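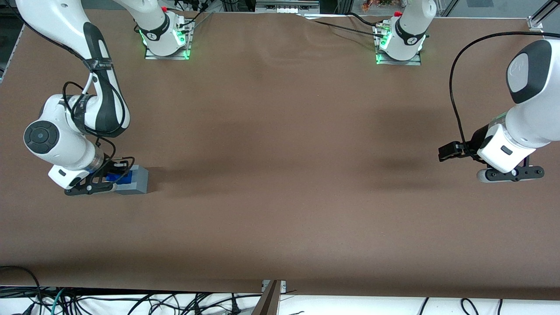 Right arm closed on the gray and blue block, left arm open and idle.

I spent most of August on the grasp-closed check in our control stack, which I had been treating as finished. This post is mostly notes on what changed, plus a few things about the planner that I want written down before I forget the details.

Background first. The stack is split into three processes. Povau is the perception node, Vamard is the planner, and the low-level controller never got a name beyond "ctl". They talk over shared memory with a small header on each message: sequence number, timestamp, source clock. Recording and replay go through Bruvico, a logging tool I started two years ago and have regretted at regular intervals since.

The old grasp check was a threshold on finger position. If the fingers stopped short of fully closed, something was assumed to be between them. This works for a block of known width. It also passes when a finger stalls on its own cable, or when the position estimate is stale because the message was dropped. I had all of these cases in the logs and had been filing them under "bad pick".

The new check wants agreement over a window. Finger position has to be inside the expected band for the object, finger velocity has to be near zero, and motor current has to be above the holding level, all for 15 consecutive control ticks. If any sample in the window carries an old sequence number, the window restarts. That last rule did more for the false positives than the current measurement did. Most of my phantom grasps were one stale packet repeated.

The expected band comes from Povau, and this is where it gets less clean. Povau fits a box to the segmented object and reports the width along the grasp axis. For the two-tone block, the segmentation used to split at the color change and return two objects, one blue and one gray, each with a plausible pose. Vamard would then pick whichever was nearer and compute an off-center grasp. The fix was to merge adjacent segments when their top faces are coplanar within tolerance and share an edge. It is a heuristic and it will fail on two blocks placed flush against each other. I have a test for that case. It is marked as an expected failure.

Shadows were the other source of junk. An arm's own shadow on a plain brown surface has a soft edge, and the segmenter occasionally proposed it as a low flat object. I now project both arms' link geometry into the camera and reject any proposal with no height above the table plane. Cheap, and it runs before the box fit.

On the planning side, Vamard plans for both arms as one system even when only one is moving. The idle arm is held in the model as a fixed obstacle with a 20 mm margin. I tried 30 mm first and the planner started refusing perfectly ordinary reaches near the middle of the table, so the margin came down. The cables are not modeled at all. I keep a per-joint limit on wrist rotation that is tighter than the hardware limit, and that has been enough so far.

Sampling is capped at 2000 nodes per query. Raising the cap did not improve success rate on the replay set, it only made the failures slower. If a query hits the cap, the planner returns a reason code (start in collision, goal in collision, no path, timeout) and ctl holds position. Before this it returned an empty trajectory, and ctl treated an empty trajectory as completed. I am not proud of how long that survived.

Su, the small script that replays a log against a new build, now diffs the grasp state transitions as well as the final poses. The output is ugly but readable:

grasp: OPEN -> CLOSING -> HELD
ref: OPEN -> CLOSING -> HELD -> CLOSING -> HELD

The second line is the old check flickering. There are a lot of those in the reference logs.

Still open: the lift check. HELD at table height says very little about HELD after the arm moves up, and at the moment I reuse the same window with the same band — fine for a rigid block, probably wrong for anything that compresses. I also want the source clock checked at startup, so that a mismatch between Povau and ctl is a hard error and not a warning that scrolls past.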